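Week 4 handout: Learning to grasp clear cups from wrist-camera data
Notes by Jamila Amarasinghe
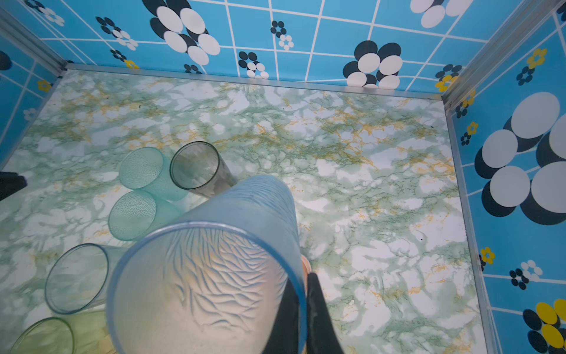
The policy gets wrist images only, no depth. Depth sensors tend to fail on see-through plastic - see the Pradden reading.

Setup: 300 demonstrations for training, 25 held out. Wall and floor prints vary between sets.

Result: 80 percent success on known backgrounds, 30 on new ones. Be ready to discuss the gap and how you would test for its cause.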